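Speaker notes – shared workshop evening, 07/02/2024

Slide 1, title

Wait for people to find chairs. Thank Maëlys Le Goff for the room and for letting us keep the bench by the window so long. Say who I am, and that I came to robots very late and mostly through being bad at woodwork.

Slide 2, why a kitchen arm

Tell the story of the dishes. Short version, please – last time it ate half the talk! The point is that we wanted an arm that could tidy a counter, and that Nithin Rodrigues had a secondhand one sitting under a blanket. We called the project Tridano and started building the bench for it in April.

Slide 3, what we built first

Own up to the first gripper mount. We printed it 3 times and every one of them cracked in the same corner, which I should have taken as a hint. Leilani Nakamura redrew it with a fatter rib and it has held up ever since. Pass the cracked ones around here, people love holding broken parts.

Slide 4, practicing in simulation

Explain that we now try everything in the simulator before the real motors get switched on. It's slower to set up than you'd like (a whole kitchen to put together, down to the toaster and the paper towels), but a crash costs you a mouse click instead of a weekend. 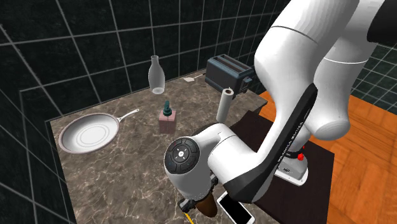 Tridano in the simulated kitchen, with the milk bottle up in the air over the counter.

Leave this one up for a bit. Talk about the pan, because its long handle is the sort of thing a path planner forgets. Then the pump bottle, small and boxy, a good test for any gripper. Mention that we ran 800 attempts over one long weekend while I was at home asleep, and that I have never felt so productive.

Slide 5, back to the bench

Be fair about the gap. Things that went nicely on the screen still needed plenty of fiddling on the real arm – friction mostly, and my wiring. Hervé Picard rebuilt the cable run and deserves a proper thank you, so look for him in the room.

Slide 6, what next

Softer fingertips, a better emergency stop, and somebody who enjoys writing documentation. Ask for hands. Tuesday evenings, door's open from seven.

Questions. If there aren't any, ask Nithin about the blanket.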